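Re: [lab-kit] Two-arm setup, what did we forget to budget for?
From: Nabila Lumbantobing
Date: Sep 22, 2023

Hi Petro, hi all,

Sorry for the slow answer, I started this twice and then lost it both times to the day job. I've left your questions in and put my replies between them, so scroll past whatever you've already sorted.

> Petro Kravets wrote:
>
> Hello list,
>
> We've had the nod to put in a bid for a two-arm
> setup for kitchen tasks (fetching, putting away,
> that kind of thing). The purchase form has one box
> for "equipment" and one for "other" and our finance
> people would like "other" to be as small as possible.
> I have a quote from Rornum for the arms and
> grippers and one from Brallex for the base.
>
> 1. Is there anything that isn't on a supplier's
> quote that we'll wish we had asked for?

Oh yes, quite a lot! Grippers first. Your quote will have one gripper per arm on it, because that's how many you can use at a time, and it looks daft to ask for more. Ask for more. At the very least get one complete spare, and then finger pads by the bag. We ordered 20 pairs of pads with the first lot and I remember feeling extravagant. We were back on to Rornum for more before the clocks changed. Pads wear fastest at the tip and you notice it as a sort of general clumsiness, and then you spend an afternoon blaming the software.

Get the quote split by line, too. Ours came as "arm package" and when I wanted to know what a replacement cable cost there was no price for it anywhere, so it had to go through as a new enquiry. Do ask for a price for each cable, each connector, the mounting plate, the lot, and get it in writing with a date it's good until. Rornum were perfectly nice when I asked, they just don't do it unless you do.

Cables deserve a grumble of their own. The gripper cable on ours comes off the top and has to have enough slack for the wrist to turn, and slack loves to catch on things. Drawer handles, shelf edges, sleeves. We go through them quicker than I'd like. Budget for spares of the longer length, and a big bag of hook and loop ties, and someone's time to redo the routing every so often. I do ours on a Monday with a cup of tea and it's rather soothing.

> 2. The arms come with one year's cover. Is the
> extended cover worth it?

For the arms, I'd say yes, for the base, no. We took the extended cover on the arms and used it once, for a joint that had started making a noise like a pepper mill. It was collected, fixed and sent back, and we'd have been well out of pocket otherwise. What it didn't cover was the carriage. Nor the crate, and here I'll beg you: KEEP THE CRATE. Somebody here flattened ours for the recycling in the first week and the replacement was 488 pounds plus VAT, for a box with foam in it. I've still got the invoice pinned up.

The Brallex base has given us no bother at all beyond tyres and one battery, and I could have bought both several times over for what they wanted for the cover. Your mileage will depend on your floor. Tile with grout lines is harder on it than vinyl, or at any rate it's noisier, and everything on top of it rattles a bit.

> 3. We're trying to decide between building a mock
> kitchen and using a real one. The mock one would
> be cheaper on paper.

Ah, now, this is where I've changed my mind completely. We went for mock first. Plywood cupboards, a dummy fridge with the shelves painted on (I know), everything at a sensible height and bolted down. It was cheap, it looked smart when visitors came round and we were very pleased with ourselves until we tried the same tasks in a real kitchen and it all fell over. A real fridge door has weight in it. The seal grabs, then lets go all at once. It swings into exactly the bit of floor where you'd like the base to be. The shelves on the inside of the door are full of little things that wobble when it opens, and if the door isn't fully open there's a good chunk of the main compartment you can't get at.

So if you do one thing with the money, buy a real fridge, second-hand if you can bear it. Steel-fronted ones show every scratch, so if yours has to look nice for photographs, think about that, otherwise don't worry. Measure it with the door OPEN and both arms out. We drew ours up on the plan with the door shut and had to move a run of units afterwards, which Stamatopoulos (the fitters we use, very patient people) charged us for, quite rightly.

The height of the shelves matters too. Reaching down into something near floor level is a very different job from reaching straight ahead, and two arms going into the same opening need a lot more elbow room than you'd think from the brochure. Ask Brallex for the reach drawing with the arms you're getting, and at the base height you're getting. They'll send you the standard one otherwise.

> 4. What do you spend on consumables? I've been
> asked for a yearly figure and I've put down
> something silly as a placeholder.

Leave it silly and then double it! I'm half joking. Our consumables are mostly food and drink, and you'll have a lovely time explaining that to finance. I had a whole exchange in April over a till receipt with 61 items on it, chocolate included, and whether it counted as catering. It went down as "test objects (grocery)" in the end and has been that ever since, and I'd suggest you get your wording agreed before you send in the first receipt.

Here's roughly how I'd carve it up. Put packets, boxes, cartons, capped bottles and paper cups in one line. You want real ones with real printing on, with the weight inside them, and a few of each so that a squashed one can be retired. Water bottles are the best value of anything we buy, being cheap, see-through (horrid for the cameras, so very useful) and easy to replace. Then a second line for fresh stuff, fruit mainly, which goes off and has to be bought again. Then clear plastic bins, which crack. Rikau do a sturdier one than the supermarket sort and we've moved over to those for anything that gets bumped a lot.

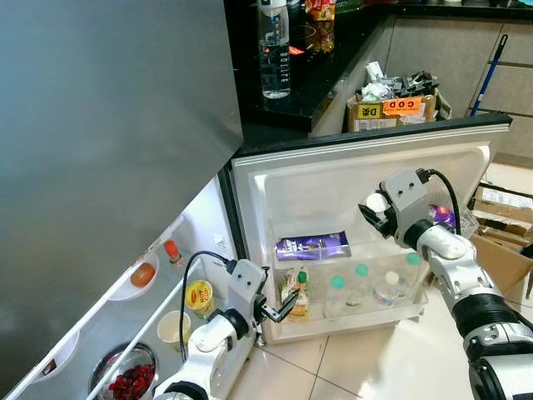
The third line I'd add is cleaning, and please don't leave it out, we did. Mop, bucket, cloths, bin bags, gloves, and the time it takes. Liquids near arms are no joke, so we also keep a stack of absorbent mats, and anything with a lid gets checked before a run. Packaging is the other half of it. Everything arrives in cardboard and plastic, and you'll have a heap of it within a fortnight unless somebody owns the job of getting rid of it. We ended up paying for an extra recycling collection. It isn't much, but it wasn't in the bid, so it came out of the pads money and I was cross for days.

> 5. Staffing. We've costed one person to run it.

You want 2, sorry. I'd be firm about this one. One person drives and the other puts everything back where it was, tops up, shuts the door, keeps an eye on the cables and has a hand near the stop button. With one person you get a quarter of the runs done and a very tired person. If your bid won't stretch to two full posts, cost the second as part-time and do your running in blocks, mornings only or whatever suits. We've done it that way for over a year and it's been fine.

And do put training in, even if it's just a few days with nothing else booked. Working two arms at once is a knack. Most people are dreadful at it to start with, and then one morning they aren't, but the bit before that costs you pads and cups.

> 6. Anything you'd cut if the total comes back too
> high?

Yes! The fancy workbench. We had one specced with drawers and a lit shelf and it's now where the kettle lives. A plain table would have done the job. I'd also cut the second set of cameras until you know where you want them, as we moved ours so often that half the brackets we'd bought never got used. And I'd put off the demo signage and the matching cupboards and all of that until year two.

I would not cut the spare gripper, the second person or the extended cover on the arms. If finance push on the spare gripper, ask them what a week with one arm standing idle costs, and have your sum ready.

One more that you didn't ask about, and that's power. Our kitchen had plenty of sockets, every one of them behind something. The fridge wants its own, the base charger wants its own, and the computers want to be nowhere near the sink. Get the electrician in at the same time as the fitters so you're only making one mess.

If it's any use I can send you our spreadsheet off list. It's ugly, and there's a tab called "misc 3 new" that I wouldn't look at too closely, but the line headings are all there and you could pinch those. Has anyone else on the list had luck getting Rornum to hold a quote over into the next financial year? Ours ran out the week before the sign-off and we had to begin again.

Cheers,
Nabila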